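Equipment Planning Update: Robotic Hands and the Coming Budget Round

The Mellmont Automation Office has opened planning for the next equipment cycle, and departments that expect to request robotic hands, arms or related parts are asked to submit their estimates by the end of the month. Requests received after that point will be held over to the October round.

The largest item under review is the replacement of end-of-arm hardware at the Wormont site. The site team has compared two approaches. The first is to keep the present arms and fit them with new multi-finger hands. The second is to purchase complete units, with arm, hand and wrist camera supplied and serviced under one agreement. The first costs less at the outset but leaves the office responsible for spare parts, cabling and calibration. The second ties the site to a single supplier for the length of the contract.

Othmane Bennani, who is preparing the comparison, has asked that fingers and fingertips be budgeted as consumable items. In past years they were entered as part of the hand itself, and replacements had to be charged to general maintenance. A separate line of $3000 per site has been proposed for the coming year. It would cover fingertips, joint housings and small fasteners, but not motors or control boards.

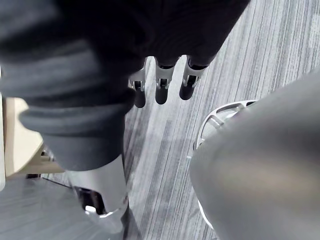 Floor space should be settled before any order is placed. Much of the work at Wormont is carried out in furnished rooms where staff are present, and a unit that suits a fenced cell may not suit a carpeted office. Departments should state the type of flooring, the width of the doorways and whether people will be within reach of the arm during normal use. Requests that leave these fields blank will be returned.

Two quotations are now in hand, one from Stojanović and one from Dorncombe. Both are valid for 40 days. The Dorncombe quotation includes delivery and 8 hours of operator training - the Stojanović quotation lists these separately, and the figures should be adjusted before the two are compared. Neither includes insurance.

Departments are also reminded that a purchase above the standard limit requires three signatures, including that of the site safety lead. Forms are available from the planning desk, and completed copies should be returned there with the supplier's quotation attached.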